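Rutport, Before Light

Quarter past 4. Eero Sjöberg hung his coat on the wrong hook and didn't fix it. Masks in the middle bin, good. The ferry to Giltau went at 6 and it didn't wait, not for clinics, not for anyone.

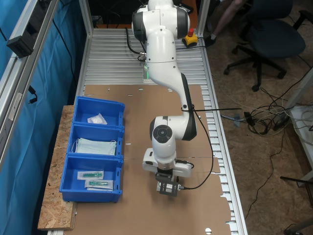
The bench at Rutport, three blue bins.

He went along the bins with one finger. Syringe packs nearest him, green showing through. Then the masks, loops hanging over the side like they always did. His mother had wore one the whole of January. He'd kept it in a drawer, wich was stupid.

Don't think. Pack.

He bent close over the clear pocket and the stuff inside it. Pale blue. Gray. It looked like the harbor did from her window.

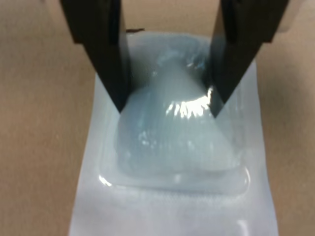

2. SADNESS

That was the ferry's name. Sadness. Some owner's idea of a joke, or a daughter's. Eero had ridden her nearly every week that winter, and the coffee was bad, and his mother would ask had he eaten.

Radwan called down the stairs. You done?

Almost.

One pouch on the cardboard still. White paper edge, something round and soft sealed up in it. 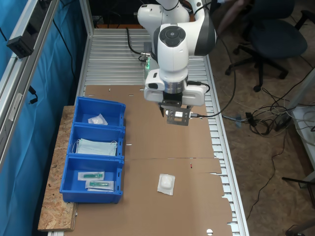
Rutport Night Packing Team

It said so on the door, and on his jacket, and he went out under it with no coat. Ran back. Wrong hook. The horn was already going.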